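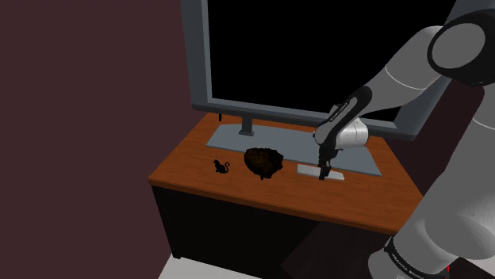

Furnival Writers Board > Readings and Open Mics > Reading from the page or from memory?

marlpit
Posted November 17, 2020

I have a six-minute slot at the Soris open mic at the end of the month. It's the online one, so everybody will be on a screen. I've done two of these before and read from a sheet of paper both times. A regular there told me afterward that I should learn the poems by heart because it comes across better. I have three poems picked out and the longest is 85 lines. Is it worth trying to learn that in the time I have, or should I just read it?

inkwell_terry
Read it. 85 lines is a lot to carry if you've never done it before. If you lose your place at line 40 there's no good way back in, and you'll spend the whole first half worrying about it.

oddstanza
I disagree. People learn far longer parts for community theater all the time. Take 20 lines at a time, say them out loud while you wash dishes, and don't start the next batch until the first one is solid. I learned a 70-line piece in under two weeks that way and I don't have a good memory.

inkwell_terry
Community theater has a prompter and a few months of rehearsal. It isn't the same.

oddstanza
Ours didn't have a prompter.

kettlemoth
Does the long one rhyme? That makes a big difference. I can hold a rhymed poem after a few days, but free verse slides right out again.

marlpit
No rhyme. It has a line that comes back every so often, but with a word changed each time, which I think makes it harder.

kettlemoth
Yes, that's the worst kind. You'll jump from the second one to the fourth one and skip a whole section. I did that at the Pliralik night last year with a poem that had a refrain. I don't think the audience noticed, but I was done a minute early and had to stand there.

gravelpath
Also check the timing before you decide anything. If the 85-line one has long lines, it could eat most of your six minutes by itself. Read all three out loud with a timer, including whatever you plan to say between them. Soris is strict about the slots. They muted someone in the last round -- politely, but they did it.

marlpit
Just timed it. The long one alone is a bit over four minutes. All three together go over, so one of the short ones has to go.

oddstanza
Then learn the short one you're keeping and read the long one. Open with the short one while looking at the camera, then pick up the page. That's how a lot of people at Nimero do it.

inkwell_terry
I can live with that. My only objection was to the long one.

halfrhyme_hal
Going against the crowd here. I don't like memorized poems much at all. Half the people who do it go into a performing voice and every line ends on the same note. Somebody reading off a page usually sounds like themselves.

kettlemoth
That's a voice problem though. I've heard plenty of people do it with the book right in front of them.

halfrhyme_hal
Fair, but I hear it more from the memorizers.

gravelpath
If you do read, use large type and don't break a stanza across two sheets. Paper rustling is loud over a microphone. I tape mine to the wall behind the laptop.

marlpit
Thanks all. Going with the short one from memory and the long one from the page. Does anyone know if Soris wants titles sent in ahead of time?

gravelpath
They do, by the Friday before. The form is on the sign-up page, under the running order.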